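Collect Where People Are
Opinion, 4/20/22
By Annelies Widmer

Institutions that gather examples for learning systems tend to prefer quiet rooms. The preference is understandable. A closed laboratory offers steady light, a cleared bench and an operator who is not interrupted. It also offers a set of examples that resemble one another far more than the places in which the finished system will be asked to work.

It is the position of this essay that a substantial share of demonstrations should be recorded in shared buildings during ordinary hours, and that funding bodies should ask for this in writing.

The Stota program has worked in this manner for the past year. Its operators carry a hand-held gripper through halls, canteens and reading rooms and perform small tasks with it while the building goes about its business. Of 2000 demonstrations planned for the first phase, 1113 have passed review. Critics have cited that figure as evidence of waste. I read it differently. A review that rejects freely is doing its work, and many of the rejected recordings failed on matters of procedure, such as a late start or a task left unfinished, that would have failed in a laboratory as well.

A system trained only at a bench learns that whatever lies behind the object is a wall. In a public hall the background has depth, and it is occupied. There are stairs, railings, windows with trees behind them, lamps at several distances, and people with their own errands.
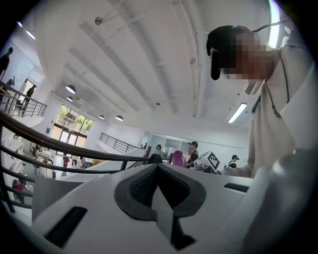
Rui Vilela objects that variety of this kind is cheap to praise and costly to use, and that a team unable to say what changed between one recording and the next cannot say what its system has learned from either. He would keep the bench for the first phase and admit the public hall only when the task itself is settled.

The objection deserves a serious answer. Controlled recordings remain necessary for comparison, and Stota keeps a set of them at Nutthorpe for that purpose. What I dispute is the order he proposes. When the bench comes first, the schedule and the budget are usually spent there, and the hall becomes an item for the next grant. Both kinds of recording should begin in the same month, under the same review.

There remains the matter of the people who happen to be present. Faces should be obscured before any recording is passed to annotators, and notices should be posted at every entrance in plain language. A building that cannot accept these terms should not be used. Lurdes Sequeira has argued for a further step, under which any visitor may ask for a recording to be withdrawn within eight days. I support it, and would extend the period if the staff can manage the requests.

The revised guidelines are open for comment until the end of May. Programs that intend to collect in public places should reply before then, and should state what share of their examples will come from outside the laboratory.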